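Sorting out the table tennis balls

17/01/2024

I had a day off on Wednesday and spent most of it in the box room going through table tennis balls. I had been meaning to do it since the clocks went back. There were balls in two shoeboxes, in a carrier bag behind the door, in the pockets of three pairs of shorts and in the bottom of my bat case. Some of them are older than the table.

For anyone who hasn't read the earlier posts, we got the table when we moved to Kodinport. It lives in the garage and folds up when the car needs to go in. I play on Mondays at the hall as well, and at home when somebody comes round. Danica Dvořáček comes most weekends and she is a good deal better than me. She hits hard and she breaks balls, and she always puts the broken one back in the box with the others, so the next person gets it. I have stopped mentioning it.

The main reason I had so many is the bulk bag. In May I ordered 200 from Sundico, a mix of white and orange, for serving practice. I'd read that you should practise serves with a big bucket of balls so you don't have to stop and pick them up every time. That is good advice if you have somewhere to put them. In our garage they go under the shelving, under the freezer and down behind the winter tyres, and it takes longer to get them out than it took to serve them. After a fortnight I was down to using a dozen at a time. The rest went in the carrier bag.

The first job was getting rid of the cracked ones. I used to squeeze them, and you do find the bad ones that way, but you also put dents in the good ones if your thumbs are strong. Now I drop each ball from about chest height on to the floor and listen. A sound ball makes a clean click. A cracked one makes a sort of dull clack, and once you have heard the two next to each other you don't mix them up. The box room has carpet so I did it on a paving slab that I brought in from the side passage and put on a towel. My back was not happy by lunchtime. If I did it again I'd put the slab on a stool.

I got more cracked ones than I expected. Nearly all of them had gone along the seam. The newer plastic balls do seem to go at the seam more than the old celluloid ones did, though I only have a handful of celluloid ones left and they've been treated more gently. I kept those separate. They smell different when you hold them close, a bit like camphor, and they shouldn't be left near a heater, so they've gone in a tin on the landing.

Dents are less of a problem. Everybody's dad had the trick with hot water, and it does work on a ball that has been trodden on but not split. You put it in a mug, pour hot water from the kettle over it and hold it under with a spoon. Mine took less than a minute. What you get back is round enough for knocking about with a child but I wouldn't use it for anything else, as the plastic stays soft looking in that spot and the bounce is off. I did four and then decided I was wasting tea water.

Next was washing. Garage balls pick up a grey film that is partly dust and partly whatever comes off the car. You don't notice on the ball itself until you wipe one, but you do notice on your bat. The rubber stops gripping and you think your serve has got worse. I filled the washing-up bowl with lukewarm water and one squirt of washing-up liquid, tipped in a batch, swirled them round with my hand and rinsed them in the colander. They float, obviously, so you have to keep turning them. They dried on a bath towel with another towel rolled up round the edge to stop them going off down the hall. The first batch I did without the rolled towel.

New balls want the opposite sort of attention. They come with a fine powder on them, and straight out of the packet they skid. Iveta Vondráček at the Monday club rubs hers on her sleeve and says that is enough. I have tried a few things. A damp cloth takes the powder off well. Somebody on a forum swore by 400 grit paper, used very lightly, to take the shine off cheap balls, and I had a sheet left over from doing the window sills, so I tried it on two. It made them slower and slightly furry. I can't recommend it.

After that came the colours. At the hall we play with white, and that's fine because the tables are blue, the floor is dark red and the walls are green up to shoulder height. The whole place is set up so you can see a white ball. The garage is not set up for anything. The walls are whitewashed, the door is white on the inside, there's a white chest freezer, and the strip light is right over the net. With a white ball I lose it against the door on anything high, and Danica, at the other end, gets the freezer. For two years we both just assumed we needed new glasses. I did go and get my eyes tested, and they were the same as before.

It was the orange ones out of the bulk bag that made the difference. They are the same make and the same size, and I had put them to the bottom because I thought of them as the ones for children. Then one evening we ran out of white ones within reach and used what came to hand, and the rallies got longer. Danica thought so too, and she isn't someone who says things to be kind. So all the good orange balls are for the garage from now on, and the good white ones are for the hall.

Orange isn't better everywhere. There is a room above the Štefanec café with a table in it, where we sometimes go if it's raining and we're in town, and it has a wooden floor, a yellowish lamp and brown panelling. An orange ball in there just about vanishes. I'd take a white one every time. I've put two white ones in the front pocket of my coat so I have them if we go.

For grading I don't do anything clever. The number of stars printed on a ball is supposed to tell you how round it is, but in a bulk bag there are good and bad ones whatever is printed on them. I spin each one between finger and thumb on something flat and watch the printing. If the ball is true it settles into a steady spin and the logo turns into a ring. If it's out, it wobbles and goes off to one side. It's quick once you have the knack, and you can do it with the radio on. The wobbly ones go in the practice bucket. They are good enough for serving into a net.

Storage has been the part that went wrong in the past, so I thought about it for longer than it deserved. The carrier bag was no good because it got things put on top of it. The shoeboxes were better but the lids didn't stay on. What I have now is this:

Match balls, white, in the plastic tube from an old set, in the bat case. It takes six, and that is plenty for a Monday.

Garage balls, orange, 12 of them, in an ice cream tub on the shelf by the light switch. When it's down to half I fill it up again from the bag.

Practice balls, any colour, in the bucket with the broken handle.

The remainder in a cotton drawstring bag on a hook, high up, where there is nothing to rest on it.

Broken ones in the bin straight away. I have written BIN on the bin for Danica's benefit.

It took from ten in the morning until it was getting dark, with a break for soup. I also found a bat cover I thought I had left in Girkport, a receipt for the net posts, and a squash ball, though nobody in this house plays squash.

I still haven't decided what to do about the garage walls. A darker colour at each end would help with either ball, and I have most of a tin of dark green left from the shed. The freezer would still be white. I could hang a blanket over it, but then you have to take the blanket off every time you want the peas. I'll probably do the end wall when it's warm enough for paint to dry and leave the rest.
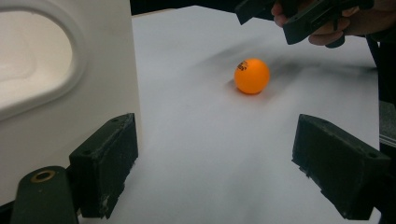

The spin test wants a plain surface with nothing patterned on it, and I'd say a pale one if you are doing orange balls. I tried a few on the paving slab first and the speckles in the stone made it hard to see what was going on. On white you can't lose an orange ball, even with more white plastic standing right beside it, and the black printing is easy to pick out against the orange before you set it going. The shadow is useful as well, as long as the light is soft. I start with the printing up towards me, a bit to the left, only so that every ball starts the same way. I've got the last of the drawstring bag still to do and I'll do those on Sunday, if Danica is late.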